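Self-inking stamps for grid forms — is anyone getting clean impressions?

kmahuika
I keep the check-off sheets for a small shop. Each sheet is a printed grid and every cell is supposed to get one red stamp. The listing for the Vatora self-inker promises 2000 impressions before you touch the pad. I've read that line in three places now and I don't believe it. Before I spend money on another one I'd like to hear from people who stamp all day, not people who stamped twice and left a review.

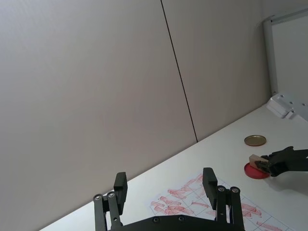 My gut says the ink is too thin and the paper is too slick, but the seller blames "user technique" every time. Fine, what technique? You push down and you lift up.

stiritz_fan
Well, how are you pushing? If you rock the thing even a little you get a smear on one side. I use a Stiritz on the same kind of form and mine land square most of the time.

kmahuika
"Most of the time" is what the seller said too.

F. Hamel
Faustine here, I did intake at a records office for 10 years. Two different problems are getting mixed up in this thread. Smearing is ink and paper. Marks that sit crooked across the lines are aim, and a new stamp won't fix aim. Red also shows every fault. The same sloppy hit in black would pass.

dero_or_bust
Disagree on the aim part. If the stamp face is nearly as big as the cell, you will cross a line sooner or later, I don't care how steady you are. Make the cells bigger. I went up a size on my grid and quit complaining.

F. Hamel
And now you need more sheets. Somebody has to file those.

dero_or_bust
Paper is cheap. Restamping isn't.

kmahuika
I don't buy that bigger cells help with blotches. A blotch in a big box is still a blotch. I did print a fresh grid with lighter lines though, and I'm going to start it on a bare table with nothing under the sheet. I used to keep a folded towel under there because somebody on this board swore by it.
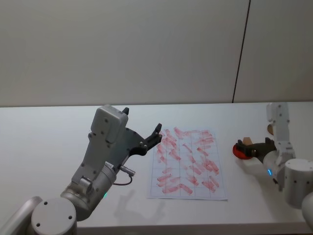
Gridded sheet on the white table, portrait way up.

stiritz_fan
The towel was me. It works with a wooden handle stamp and a separate pad! I never said to use it with a self-inker.

kmahuika
You did, in July. I can find the post.

stiritz_fan
Then I was wrong in July.

wilczynska_paper
Check the paper before you blame anything else. The Wilczyńska forms I used had a coating you could barely feel, and red ink just sat on top of it. Rub a corner with your thumb a minute after stamping. If it moves, you have your answer.

F. Hamel
A minute is too short. Give it 2 at least, and keep your sleeve off it. I'd also like to know who counted to 2000, because I kept a tally on one pad and it was going pale at 1482.

dero_or_bust
You kept a tally?

F. Hamel
It was a slow winter.

kmahuika
That's the first real number anybody has given me, thank you. I'll do the thumb test on plain copy paper and on the form stock with the same stamp — if both smear, it's the ink and I'm asking for a refund. I still think it's the ink.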